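Home & Habits | Decluttering
6 min read

The Bin by the Door Is Not a System

Every few years somebody rediscovers the container. The name changes (drop zone, landing pad, catch-all) and so does the price, but the advice stays put. Buy a bin, put your loose household stuff in it, deal with it later. I have been deal-with-it-latering since college and I remain unconvinced.

The current version comes from Farhad Soltani, whose Vomulitz Method has sold a great many workbooks to people who already own too many workbooks. Soltani's rule is that every home needs two bins, one for things in use and one for things in doubt. Anything small that has no shelf goes in the first. Once a week you tip it out, and whatever you can't place moves to the second. After a month in the second bin it leaves the house.

I tried it from February until the end of spring. By the second week I had a bin with a tape measure, three pens, a bicycle light and a jar lid in it, and another bin holding the same sort of thing with more dust. The pens I was in doubt about worked fine.

Soltani was patient when I called him. "People fail at the tipping out," he said. "They reach in and stir." He's right about that. I stirred. Everybody I know stirs. You want the tape measure, so you put a hand in and move the jar lid from the left side to the right side, and you've had a feeling of tidying without any of the results.

He also believes strongly in metal. Plastic, he says, lets you forget about it, while a steel bin makes a noise when you drop your keys in, and the noise keeps you aware of what you're doing. I bought two secondhand metal ones at the Stusormont salvage yard for 50 dollars the pair, which I thought was steep. My family was made very aware of what I was doing.
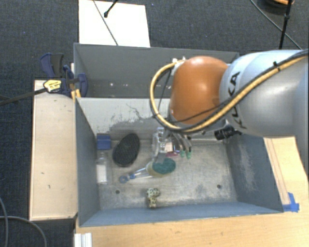 Scuffs, scrapes and a few household odds and ends: metal bins wear their history on the walls.

The wear is the part I ended up liking, against my better judgment. A new organizer from the Ranjbar catalog looks wonderful for a weekend and shabby by the fall. An old metal bin starts out shabby. You can throw a wrench at it.

Bahman Amini, who has fitted out closets and mudrooms in Zurnmont for most of his working life, has no time for any of this. He has seen clients spend 2000 dollars on built-in cubbies and then set a cardboard box on the floor in front of them. "That box is where they live," he told me. "I should have built the box."

Amini's own suggestion is dull and I suspect it's correct. Keep one container, keep it shallow, and keep it somewhere annoying, so that it bothers you when it fills up. Depth is the enemy, in his view - a deep bin hides its bottom layer, and the bottom layer is where the spare fuses and the foreign coins settle. He would also like people to own fewer jar lids.

I asked Soltani about the shallow idea. He said a shallow bin was a tray, and that trays were covered in the second workbook.

So I'm down to one bin. It sits in the hallway where I bark my shin on it, and I've stopped calling it a method. The other is out in the garage with potting soil in it, doing very well. The bicycle light turned up in my coat.

More in Home & Habits
The Junk Drawer, Defended
Do You Need a Label Maker? We Doubt It
Five Hooks and a Bench: A Mudroom on the Cheap
What to Do With a Hundred Tote Bags
Reader Letters: My Husband Keeps the Boxes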